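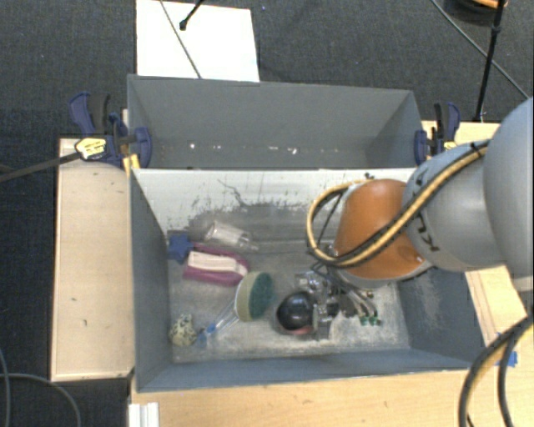

Pirjo Mustonen would rather hire someone who has packed fruit than someone who has played video games. Gamers move the arm well from the first hour, she says, but they move it too well, and they correct so quickly that the recording is full of small twitches. Packers slow down before contact. The policy trained on their work slows down as well.

Mustonen runs the demonstration floor at Halura, where operators steer robot arms through picking jobs by remote control for four hours a day, in sessions that start at 7:30 in the morning. Each attempt is logged as joint angles, gripper width and video. The company's current job is mixed-bin picking: reach into a bin of unrelated things, take one out, put it somewhere else, go again. A bottle on its side, a scrub sponge and a small rock can share the same floor, and each one asks for a different approach.

There are two common ways to show an arm a task. In kinesthetic teaching, the operator takes hold of the arm and moves it through the motion while the motors offer little resistance. In teleoperation, the operator stands back and drives the arm with a handheld controller or a smaller copy of the arm. The first is cheap and gives a direct feel for contact. It also puts a human forearm in front of the camera, and a policy that learns from video will then look for a forearm that isn't there at run time.

Halura began with hand guiding and gave it up for bin work within a season. Reaching over a bin wall while supporting a wrist at an awkward angle is tiring, and the recordings got worse through the afternoon. The arms are now driven through Uysal, an in-house controller program that maps the operator's hand to the gripper and scales the motion down near the bin floor. A ten-centimetre movement of the hand becomes a two-centimetre movement of the fingers.

Scaling helped with flat and slippery items. It did little for round ones. A glossy ball will roll away from a finger that arrives slightly off centre, and an operator without force feedback finds out from the picture, a fraction of a second late. The floor's rule is to come straight down, stop, centre, then close. Operators who skip the stop still get the ball most of the time, but their episodes are harder to learn from.

Failed grasps are kept. The first dataset, Clomska, held 1000 episodes and every one was a clean success. A policy trained on it did well until its first miss, after which it closed on empty air and carried nothing to the drop point. The second set, Nanon, has more than 4000 episodes, and operators were told to leave their misses in and recover without resetting. The trained arm now opens, backs off and tries again.

Bins are clamped to the table. A bin that shifts by a centimetre halfway through a session changes the relation between wall and camera, and the error is hard to find afterward. Items are tipped in by hand and left as they fall. Operators used to tidy them, out of habit, and the arm learned to expect tidy bins.

A full session lasts 50 minutes, with a five-minute break halfway. Mustonen reviews a sample of each operator's recordings the same evening, at double speed, with the sound off. She marks hesitation, wall contact and any grasp where the fingers closed before the wrist had settled. Wall contact is the most frequent mark at present, mostly in the corners, and the next round of recording will start there.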